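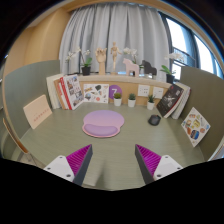 Finger pads, third try

The second set of pads lasted until the middle of July. I had printed them solid, with a fine crosshatch on the face, and they gripped well for the first week. Then the crosshatch filled with dust and started to polish, and after that a round object would roll out of the tips as soon as I tilted my wrist. I cleaned them with dish soap, which helped for an evening.

The new pads have ribs. They run as narrow parallel ridges along the face of each finger, and they are magenta, which is the color of flexible filament that Kurnitz had on sale. I would have bought gray.

For anyone who hasn't read the earlier posts: the project is a hand-held gripper with two fingers and a wide-angle camera looking out between them. I squeeze a trigger, the fingers close, and the camera records. Later the recordings are meant to teach the arm on the other side of the room to do the same jobs. The arm is a kit from Illetti and it is still missing its wrist motor, so for now the hand-held part gets all my time.

Printing

The first rib test came out stringy. Flexible filament does not like to be pulled back fast, so I turned retraction down to 2 mm and slowed everything else. I also dried the spool overnight. I changed both things at once, so I can't say which one did it. The next pair was clean enough to use after a little trimming with a knife.

I tried the pads with the ribs running across the finger first. They caught on everything, including the edge of the desk, and one tore at the root. Turned the other way they flex together and nothing snags. The grip is a bit weaker on smooth plastic and better on paper and cloth. I can live with that.

Each pad slides into a channel and is held by the side strips. The strips went through four versions. Most of the changes were to the clearance, which depends on the filament more than I expected. If you print these in something other than what I used, print one short piece of strip and one short piece of pad before you commit to the whole set.

Mounting plates

The white plates at the outer ends are the same ones as in the spring, with the large hole opened up. I drilled the first one by hand and it wandered. The second I reprinted with the hole already the right size, and then I reprinted the first one to match. The left and right plates are mirror images, so check which one you have in your hand before you put the inserts in. I have a left plate in the scrap box with inserts in the wrong side.

The screws loosened on me twice. I put a drop of the removable thread locker on each one and marked the heads with a paint pen so I can see if they turn.

Camera position

With the old mount the tips sat too close to the edge of the view when the fingers were open. I moved the camera back and tipped it down slightly. Now both tips show with the gripper fully open and there is still a good stretch of desk past them. The lens gives a round picture with black at the corners. I thought about cropping it and decided to leave it alone, as the software from Bogdan wants the full circle anyway.

Exposure is still a problem. The desk I use for testing faces a window, and in the late afternoon the panes go white and the near side of the desk goes dull. Pulling the curtains farther across fixes it but makes the whole room brown. I have locked the exposure for now and I record before noon.

Test recordings

I did 17 short runs with the new pads, all on the computer mouse: reach, close, lift, set it on the pad. Two of them were spoiled when I let go of the trigger too early. The rest saved correctly. One of the longer files came to 1,113 frames, and I went through it to check that the trigger reading lines up with the finger position in the picture. It drifts a little toward the end. I suspect the cable, which is 80 cm long and was bundled too tightly behind the handle.

Next I need to replace that cable and rewrite the part of the script that stamps the time. I also want to try a softer pad on one side only, which someone on the Grundari forum suggested. The files for the pads and strips are in the usual folder. The plates are there too, left and right labeled this time.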